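Section 5: Replacing the Stator and Checking the Charging Circuit

Before you pick up a wrench, give yourself a quiet afternoon and read this whole section through once. Most of the trouble owners run into with the Druvico snowmobile charging kit comes from starting in the middle, and a second reading costs you nothing but a few minutes in a comfortable chair.

The kit fits the Jurkus 600 and its longer-track version. If your sled has had its engine swapped at some point in its life, compare the plug on the old stator with the plug in the kit before going any further. They should be the same shape and have 3 yellow wires on the engine side.

Preparing the sled

1. Park on level ground, shut the engine off and let it cool all the way down. An hour is good, and two is better if you have just come in from a long ride.

2. Take the key out and put it in your pocket.

3. Disconnect the battery, negative cable first and then the positive. Tuck both cables well away from the terminals, as they have a way of springing back when you least expect it.

4. Remove the right side panel and the recoil starter housing. Keep the screws together in a jar or a tin. The two longer ones go back in at the bottom.

CAUTION: Never hold the flywheel still by wedging a screwdriver into the fins. Use the Lehner holding tool or one of the same pattern. A chipped fin will throw the flywheel out of balance, and you will feel it in the handlebars all winter long.

Removing the old stator

5. Loosen the flywheel nut and draw the flywheel off with a puller. It may let go with quite a bang – that is normal and no cause for worry.

6. Set the flywheel on a clean rag with the magnets facing up, well away from metal filings. Magnets pick up every bit of grit on the bench, and you will be a good long while picking it off again.

7. Make a little sketch of how the old wires run through the case, then undo the mounting screws and lift the stator out.

Fitting and testing

8. Seat the new stator squarely, start every screw by hand, and only then tighten them a little at a time, going back and forth.

9. Run the wires along the same path as before, with the rubber grommet snug in its notch. Check that nothing can rub against the flywheel.

10. Refit the flywheel with its key, the starter housing and the panel. Tighten the flywheel nut to the figure in your engine manual.

11. Connect the battery, positive cable first this time, and start the engine. With a meter across the battery terminals, bring the engine up to 3,000 rpm and watch the reading. It should climb above the resting voltage and hold steady.

NOTE: If the reading does not move at all, look at the regulator plug before you blame the stator. A plug that feels seated can still be a hair short of home, so push until it clicks.

NOTE: Sleds fitted with the Dornier heated grip set draw a good deal more current at idle. Turn the grips off for the test and back on afterward, and please don't be alarmed if the voltage dips for a moment when you do.

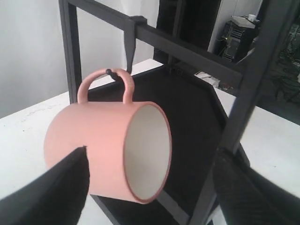
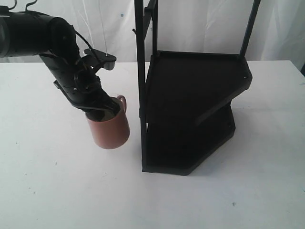 Reader comments

Radial_ridge: Step 11 saved me ordering a second stator, thank you. Mine read flat and the regulator plug was the culprit, with a bit of green on one of the pins. I cleaned it up, pushed it home, and now it charges just fine. Could you add a line about dielectric grease on that plug? I used a small dab and would like to know if that was right.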